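1/ Okay, friends, quite a few of you have asked me to explain the Sorell patrol business from the beginning, and I've been promising to do it since February, so I've made a big pot of tea and I'm going to try. Bear with me, it wanders a bit (I wander a bit).

2/ For anyone who doesn't live out our way: Sorell is the district across the river from Skekell. Lovely place, good bakery, bad streetlights. Last fall there was a run of break-ins on the lower streets, sheds and garages mostly, and people were scared and fed up, and I completely understand why.

3/ So some of the men on Pollow Street started walking around at night with flashlights. That was all it was at first! My neighbor's son went along a couple of times. They'd text each other, they'd have a coffee at the gas station, they'd go home to bed.

4/ Then Octavian Enache set up the page. I want to be fair to Octavian, I've known his mother for years and he has always been polite to me. But the page was a different animal from the walking. It had a logo with a fist on it. It had a name, the Sorell Guard, and it had "ranks."

5/ The first posts were ordinary enough. Lock your gate, here's a number to call, has anyone seen this bicycle. Then they began putting up pictures of people's faces. "Seen on Pollow Street at 2 in the morning, who is he?" That sort of thing, with a comment section underneath that I won't repeat.

6/ One of those faces belonged to Laurențiu Voicu, who was coming home from a night shift at the Ardeleanu bakery. He had lived on that street for 7 years. He still had flour on his sleeves in the picture, poor man.

7/ By the time he woke up that afternoon, people he'd never met had posted his address. His brother Mircea went on the page and wrote a very patient message saying who he was and asking them please to take it down. They deleted Mircea's message and blocked him. The photo stayed.

8/ I'm going slowly here on purpose – a lot of the coverage jumps straight from "neighbors form a patrol" to "police open a case," and you lose the part in between where a regular person couldn't walk to the bus without being followed by two guys in matching jackets.

9/ Oh yes, the jackets. Black, with the fist on the back. They were selling them through the page, and they were asking for donations on top of that. "Equipment" was the word they used. I asked in the comments what the equipment was, and I got blocked too, so Mircea and I have that in common!

10/ Now, the police. Inspector Teodor Ilie came to the community meeting in the school gym, and I thought he handled a hard room pretty well. People were shouting at him for not catching the burglars, other people were shouting at him for not stopping the Guard, and the microphone kept cutting out.

11/ What he told us was that walking around your own neighborhood is legal, and calling in something suspicious is legal and welcome. Stopping somebody and demanding his ID isn't legal, if you aren't an officer. Neither is telling people online that you have police backing when you don't, and the page had been saying exactly that for weeks.

12/ Somebody in the back yelled "so shut it down," and he said it wasn't up to him alone. The police can ask the platform to remove a page, and the platform decides in its own time by its own rules. Meanwhile his office was saving everything, every post and every comment, with the times on them. He asked the rest of us to do the same.

13/ I hadn't thought about that before and I'd like you all to hear it. If a page like this is bothering you, take screenshots BEFORE you report it. Get the date showing, get the name of the account. Once the thing comes down, the proof can go down with it, and then it's your word against theirs. 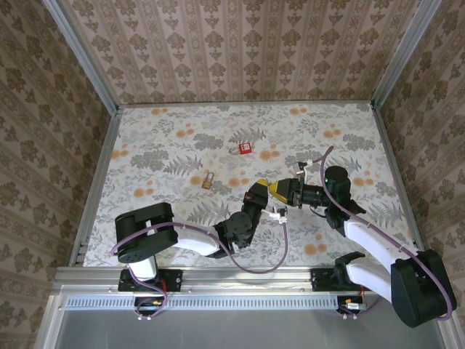 14/ Back again, sorry, the dryer buzzed and then my sister called. Where was I? The screenshots.

15/ The case was registered the Friday after that meeting. It covers impersonating officers, threats, and the sharing of private addresses. I've read the notice on the courthouse board myself, and I'd gently ask people to stop saying "terrorism" in the replies to my older posts. The word isn't on it anywhere. It's serious enough as it stands.

16/ And then (this part upset me more than the rest, I think) the page grew. The news of the case brought in people from all over, most of whom couldn't find Sorell on a map. Hearts, thumbs, "stay strong brothers," "wish we had men like you here." You'd have thought the whole county was behind them.

17/ So I did something a little silly with my evening. I went through 45 of the most enthusiastic commenters, one at a time, with my reading glasses on, to see where they said they lived. Only 2 of them listed Sorell or Skekell. Plenty of them listed no place at all.

18/ I don't want to make too much of it. People leave their town off for all kinds of good reasons (mine isn't on my profile either, ask my sister, she's the one who made me take it off). But when somebody says to me "look at all that support," I do want to know whose support it is, and whether any of them will ever have to share a bus stop with Laurențiu.

19/ I should say something about the other side, too. I talked for a long while with Emanuel Furtună, the lawyer for three of the patrol members. He's a careful man and he made some points that stuck with me.

20/ His clients, he says, never had the password to the page. They walked, they were cold, they thought they were doing a decent thing for older neighbors, and they found out about some of the posts the same way the rest of us did. He wants the court to treat the walking and the posting as separate matters.

21/ I think there's something in that. I also think that if you're wearing the jacket, and you know by Christmas what the page is doing with people's faces, you could take the jacket off. A couple of them did, to their credit. One brought his over to Mircea's house and apologized at the door, and Mircea had him in for soup.

22/ As for the burglaries, I get asked this constantly, so: two teenagers were picked up in January selling power tools out of a car on the Skekell side. A store clerk recognized a drill with her uncle's initials on it. The Guard page claimed credit. The inspector says they had no part in it, and the clerk was pretty annoyed, as you can imagine.

23/ Where things stand tonight. The original page is gone. There's a copy with a slightly different name and 40 followers, last I looked, and it's mostly reposting old material. If you come across it, please don't go argue there. Save what you see, report it, and send it to the inspector's office. They have a form now, and you can also just walk in and ask at the front desk.

24/ The hearing has been moved once already and may be moved again. I'll be there with a thermos, and I'll post afterward. I won't be posting from inside, they make you turn your phone off, and the bailfiff has very sharp eyes. (Bailiff! My thumbs are tired.)

25/ The city has promised new streetlights on Pollow Street. The poles are in, and there are no lamps on them yet. I've called twice. If you live on that side and you have a minute, call too, and be nice to the woman who answers, she's as tired of the subject as we are.

26/ One more, for the people who wrote asking how Laurențiu is doing. I asked him if I could say anything and he thought it over and said to tell you he's back on the night shift, he takes the long way home, and thank you for the cards. Somebody mailed him one from a town he'd never heard of and he has it up by the ovens.

27/ My replies are open until bedtime. Please keep it kind in there, and if I don't get to you tonight I'll try again after breakfast.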